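Wesinora Sports Studies, Year 2 project reports
Search this site Search Clear

Warming up before school football matches: a small project with the Lulbridge junior girls

Report by Ga-eun Pyo
Supervisor: Noreen Scanlon

1. Why I chose this subject

When I came to Lulbridge as a helper for the junior girls football team, I saw that the players started each match very slowly. In the first ten minutes they lost the ball often and they did not run to it. The coach, Liam Ó Dubhghaill, told me that the team had the same problem in the whole of last season. The warm-up at that time was two laps of the pitch and some shots at the goal, while many girls were standing in a line and waiting.

My question was simple: if the players have a better warm-up, do they play better in the beginning of the match?

2. What I did

I followed the team in ten home matches. In the first five matches the girls did the old warm-up. In the next five they did a new one, which I made together with the coach. It had light running with changes of direction, passing in pairs, and a small game in a square where everybody touches the ball. The new warm-up lasted 900 seconds, the same as the old one, so that the comparison was fair.

In every match I wrote down each pass of our team in the first ten minutes, and if the pass reached another player of our team or not. I used a paper sheet and a pencil. Satish Kaimal did the same on a second sheet for two of the matches and we compared our results afterwards. There were small differences, mostly when the ball touched an opponent on the way. We agreed that such a pass counts as good if our player receives it.

3. Results

In total I recorded 586 passes. With the old warm-up 58 per cent of the passes reached a team-mate. With the new warm-up it was almost 70 per cent. The team also let in fewer early goals, but I do not want to say too much about this, as early goals are rare and luck is a large part of it.

The biggest change was in the match against Tinisico, where the girls kept the ball very well from the kick-off. The smallest change was in the match against Seneviratne. That day the pitch was heavy after rain, and the players complained that the ball stopped in the mud.

I also asked the players what they think. Most of them liked the square game. A few said that the running part is boring, and the goalkeeper said she had nothing useful to do in it. She is right, and I should have planned something for her.

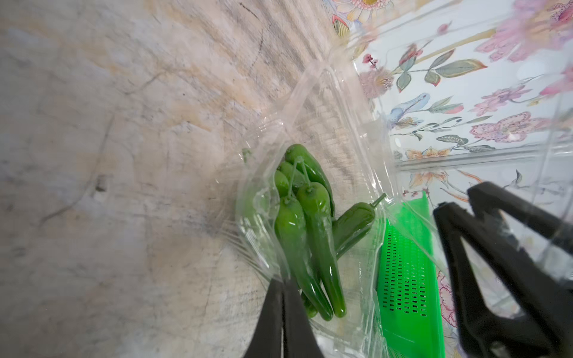
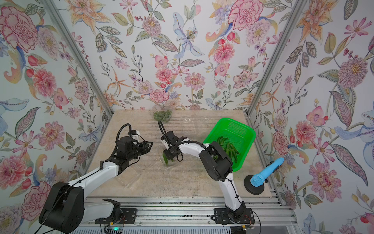
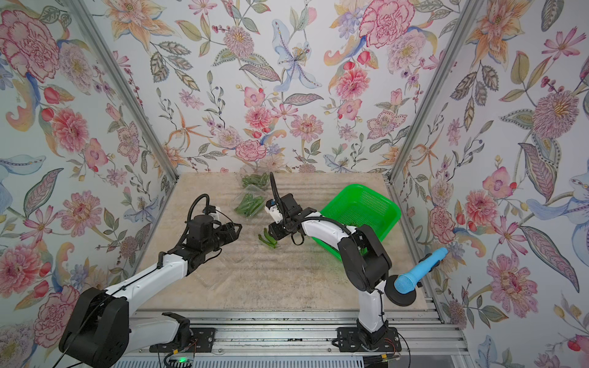

Abilio Toledo, after reading my first draft, remarked that the opponents were not equally strong, and that a team can pass better in the second half of a season simply by knowing each other more. He would have changed the warm-up every second match instead of after the fifth.

I think this is a correct criticism. I did not do it in this way because the coach wanted the girls to have a steady routine, and changing it each time could make them confused. But for a longer study his plan would be better.

4. Problems in the work

The number of matches is small. Two players were ill for part of the season and their places were taken by younger girls. Also, I was standing next to the pitch with my sheet, and the players knew what I was counting. One of them asked me at half-time how many passes she had made. After that I kept the sheet in my folder until the end of the match.

5. What comes next

The coach will keep the new warm-up, with a separate part for the goalkeeper. There is a short summer tournament in July and I will try to record the passes there also, this time for both teams. The sheets can be borrowed from Noreen Scanlon at the department office.

Handed in on 25th May.

Share 5 Comments 0
We use cookies to remember your settings. Accept Manage choices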